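La visite

Floor Visser poussa la porte de la chambre témoin et les laissa entrer un par un. Chez Planano, les journées portes ouvertes se passaient toujours au fond du couloir, et Edin Babić avait le badge 24.

- On peut parler ? demanda-t-il.

- Oui. Elle n'écoute pas.

Il s'accroupit au bord du tapis à carreaux. Son père avait rangé des colis chez Dostalitz jusqu'en mai, puis on l'avait remercié. Edin regarda la pince et pensa à ses mains - larges, un peu lentes.
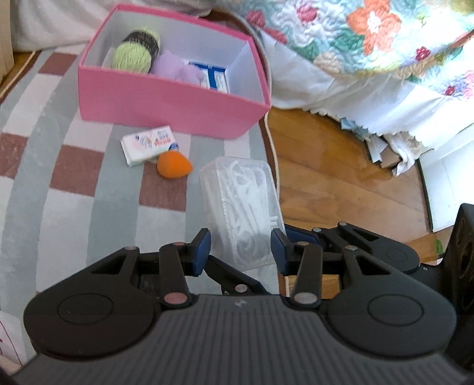

La pince devant la boîte de cure-dents à fil.

- Et ça range tout ? dit-il.

- Tout ce qu'on lui montre, répondit Floor.

Il rendit son badge à l'accueil et rentra à pied.

3 commentaires - 60 partages
© Nikola Yordanov - Contact - Haut de page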